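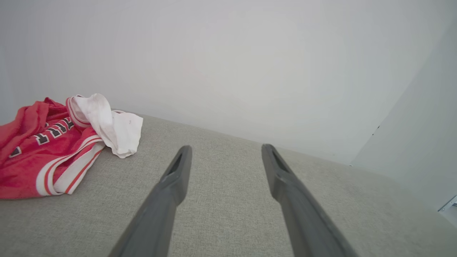 Sorting cell took over first pass, what happens to the sorters?

We handle returned sportswear at the Futurberg site. Management put in a Trokano cell in February. Do the manual sorters keep their grade?

Gentile55
Ours did. Two of us moved to exceptions -- tangled items, mostly. Pay stayed the same, but the shift pattern changed. Get the new job description in writing.

cernenell
Depends on contract. We got 13 hours of training, wanted more.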